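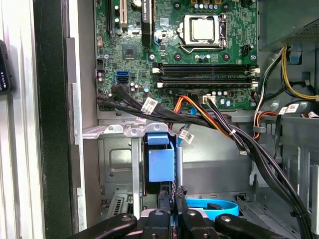
Koyama Bench Equipment – Catalog page 65

Atar 303 Hardware Service Bench Set

The Atar 303 is a set of used, working-size computer hardware for bench practice in component removal and replacement. It is supplied for repair courses, fit testing and procedure writing. All parts are standard production hardware withdrawn from office and rack service. None of it is intended to be returned to daily use, and units are sold without storage or an operating system.

The set has three sections: desktop towers, a server chassis with drive trays, and a mounting panel on an aluminum rail. Sections can be ordered separately.

Desktop towers
Towers are delivered with the side cover off. Motherboards vary with stock. A board may have two memory slots or four, and the processor may be fitted or the socket left empty with its load plate in place. Please state on the order form if a fitted processor is required. Memory modules are packed separately in antistatic bags. Internal cabling is left as received, apart from damaged leads, which are replaced before shipping.

Server chassis and drive trays
The chassis is metal. Trays have a blue plastic frame and slide in from the front. Trays are sold by position, and spare trays can be added to any order under part number 1165.

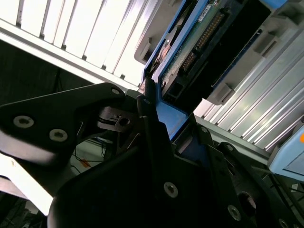
Unditz tray, blue frame with green circuit board.

Check the gold pins before each insertion. A tray that binds should be withdrawn fully and started again; do not tap it in. Frames with cracked corners are covered by the exchange terms below.

Mounting panel
The Wostico panel is a flat gray board with a matte finish. Raised rectangular tabs on the front face give locating points for modules and circuit board strips, which are held upright during work. It hangs above a horizontal extrusion rail. The groove in the rail accepts standard sliding nuts, so stops and small fixtures can be positioned along it without drilling. 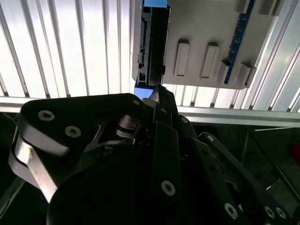
Wostico panel with black module in vertical position, rail below.

Panels are supplied with the tabs already fixed. Tab positions are set at the factory and cannot be moved by the customer. For a different layout, send a dimensioned drawing with the order and allow 15 working days.

Setup notes
Place the tower flat or upright on a grounded mat. Disconnect the line cord at the wall, not only at the unit. Leave clear space on the open side for the full length of the longest expansion card. Cable tags should stay on through every exercise, and the reassembly sheets refer to them. Where a graphics card is installed,
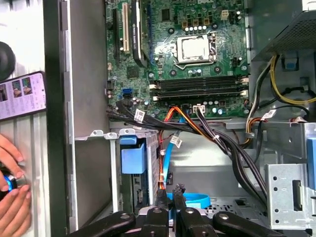 release the slot latch before pulling, and lift the card straight out of the slot. Side load on the card will damage the slot before it damages the card. Bracket screws are kept in the lidded tray in the accessory box.

Socket levers are a wear part. Inspect for bending at the start of each course and replace any lever that no longer stays under its hook.

Exchange terms
Trays, levers and latches are exchanged at part cost for the life of the set. Motherboards are exchanged once. Panels are not exchanged unless the face is warped on delivery.

Ordering
Atar 303, complete set
Atar 303-T, tower section only
Atar 303-C, chassis with Unditz trays
Atar 303-P, Wostico panel with rail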